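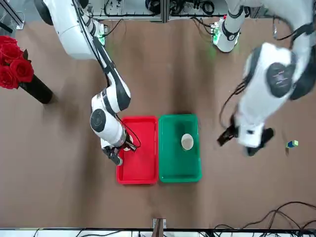 The two-arm station with the red and green trays, Cladska Robotics Club.

The Cladska club has moved on to two-arm work this term. Members started in July with one arm and a single tray, and the job now is to sort small objects between a red tray and a green one with both arms running at the same time. A cup and a colored cube are among the objects in use.

Zyanya Alvarado leads the group that records the practice runs. A run counts when the object ends up in the correct tray and neither arm has touched the other. The group wants 300 good runs before it trains anything, and it records in blocks of 40 so that people can trade places and rest their hands. Runs with a dropped object are kept in a separate folder and labeled by hand.

Melquiades Cervantes has rewritten the start-up checklist. The main change is that both arms go to the rest position before anyone reaches over the table. Please use the new sheet - the old one skips the gripper check and should be thrown out.

The club will show the sorting task at the Tresesar student meet, where 34 teams have signed up. Each team gets a table and two attempts. Judges choose the order of the objects on the spot, so the group has begun drawing the order from a hat at practice.

We still need people for the evening sessions, which begin at 5:30 in the Nava building. No programming experience is needed to record runs. New members should read the safety page first and see Zyanya for a login. Anyone who has borrowed a hex key set from the tool drawer is asked to bring it back before the next session.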